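Quick write-up of the tray grip job from the Jarkmont bench, mostly so I stop answering the same message. Arm is the Prukeo kit arm, two fingers, wrist camera on a bit of bent strip. Controller is the Dristico board. You can use other stuff, the steps don't change much.

Aim: get the gripper to take hold of a moulded tray by one thin wall, lift it, put it down again without cracking it or skating it across the table.

**You need**

- the arm, bolted down. Clamps are ok for testing, not for lifting
- a tray or insert with upright walls
- something dark and matt to sit it on (felt, old blanket, whatever)
- a second object that's round, for checking the side clearance
- masking tape, pencil

**1. Bolt, power, home**

Bolt the base first. Power second. Home the arm with nothing in reach, then check the stop button works. Do it every time, yes even if you did it this morning.

**2. Put the cloth down**

White plastic on a pale table is horrible for the camera. Walls vanish. Dark cloth under it or right up against it and the edge shows. Tape the corners or it'll creep. Pull it fairly flat, a few creases are fine.

**3. Set the wrist camera**

Tilt it till you can see the fingertips and a decent bit of what's past them. Lock the screw. Then lock it again, mine works loose. Exposure on manual, turn it down until the tops of the walls stop blowing out.
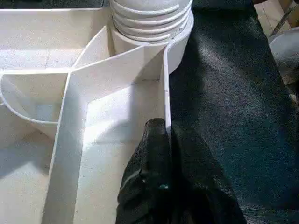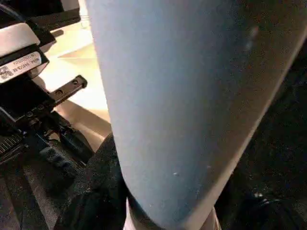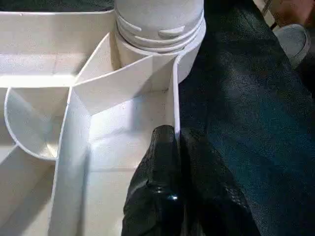 ### Gripping & Alignment

**4. Pick your wall**

Go for an outside wall, long and straight. One finger goes inside the compartment, the other stays outside, wall between the two. Third picture has it. Stay off curved walls to begin with, the pads only touch at one point and the tray swings.

**5. Come in slow**

Open the fingers to 40 mm. Drop down beside the wall, stop, look. Nudge across until the wall is in the gap, then down again. Speed at 11 percent for this bit. Feels daft, do it anyway.

If a finger lands on top of a wall go straight back up. Don't drag it sideways, thats how I bent the first bracket.

**6. Close in steps**

Don't send it straight to closed. Small steps, watch the motor current. On my board the reading sits flat then jumps when both pads touch. I stop at 548 on the raw scale. Yours will be different so find the jump and go a hair past it.

Wall bowing? Too much. Back off and start the step again.

**7. Side clearance**

Swap the tray for your round thing. Mine's a fat blue cylinder with the cloth bunched at the bottom. Bring the gripper up alongside and check the bits that stick out, brackets and screw heads mainly, because they'll get there before the pads do. You want a gap you can see in the camera. Write down the joint angles at that point and put them in as a limit.

**8. Lift test**

Tray back. Grip, up a finger's width, hold, down. Then again. I ran 100 lifts in an evening before I trusted it with anything in the compartments. Re-home halfway through if the drop point starts wandering.

**If it goes wrong**

- *Tray twists on the way up:* grip's too near one end. Move along the wall.
- *Pads slip:* wipe them. Then the wall. Then try more current, in that order.
- *Camera picture goes grey and flat:* auto exposure has switched itself back on. Dristico does this after a firmware update.
- *Cloth comes up with the tray:* finger's too low on the outside. Raise it a touch and retape.
- *Arm jerks at the start of the lift:* acceleration setting, halve it.

Config file is in the shared Kuzmenko folder, named tray_wall_grip. Old one from February is still in there as well, dont use it, the limits are wrong.

Still to do: curved walls, and gripping with stuff in the tray. Will add steps when it works twice running.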